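Quarter past nine at night and I'm still fiddling with the gripper budget, tea going cold beside me. The Lundgren quote came back this arvo and it's dearer than I'd hoped: $448 a unit, and that's before spare fingertip pads (another $27 a set, cheeky buggers!). Drondetov is cheaper but wants a minimum order I can't justify for a two-person outfit.

What I keep coming back to is how many hours of kitchen work we want by December. Plates and bowls mostly, picking up and stacking, on an ordinary bench with all the usual clutter.
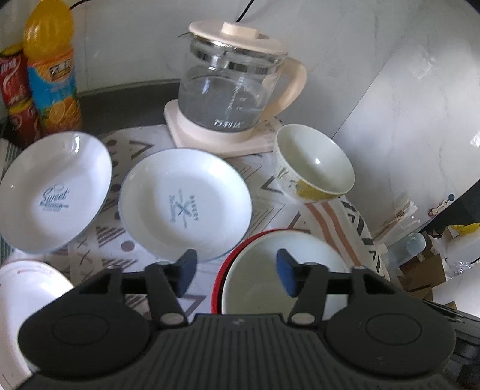 So I reckon we buy 2 now, put aside about $146 for pads and screws, and leave the robot arm for next year's money. Cedard might do us a lease on one by then, which would be lovely. I'll ring Lundgren in the morning and ask about freight, and whether they'll throw in a case.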